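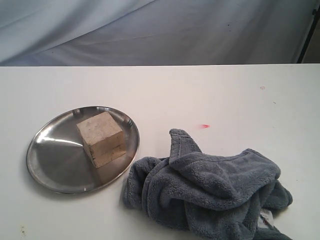
Steel plate on a white table

Gin tastes flat after opening – is it still all right?
Asked by Csaba Rácz, July 28, 2026

I have a bottle of Corken dry gin, opened last September and kept in a kitchen cupboard. There is less than 100 ml left. It smells weaker than I remember and the juniper has mostly gone. Should I throw it out? The label has no date on it.

2 answers

Maricica Văduva
It's safe. Spirits at that strength don't go off, but they do lose aroma once there is a lot of air in the bottle. Pour what's left into a small clean bottle with a tight cap and keep it out of the light. I wouldn't bother with it in a martini now – use it with tonic and plenty of lime. If you only drink it now and then, buy smaller bottles.

Diekmann
mine was open 2 years and was fine. put it in the freezer

Comment from Csaba Rácz
Thanks both. Finished it with tonic, it was drinkable. Does the freezer make any difference to the smell, or just the temperature?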